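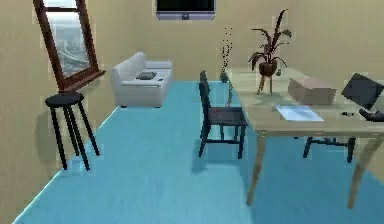 A black bar stool near the window, with a white sofa farther back.

Latrice Mahmoud spent nine years doing payroll for other people before she opened Nivero, a two-person bookkeeping firm for small restaurants. She works mostly with owners who have never looked closely at their own numbers.

"They know what they sold last night," she said. "They don't know what they owe in January."

Her first client paid her 135 dollars a month. The first surprise she found was an unpaid sales tax bill of 2,440 dollars.

"He thought the register sent it in for him. A lot of people think that." 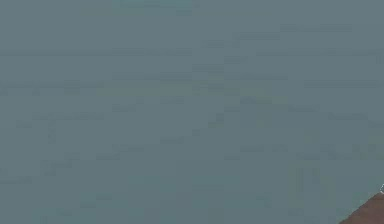 Getting paid on time

Mahmoud asks for payment on the first of the month and stops work after two missed bills. She was slower to do that in the beginning, and one cafe closed still owing her 1,657 dollars.

"I kept doing the books because I liked them," she said. "I'd still eat there if it was open."

She plans to hire a third person before tax season.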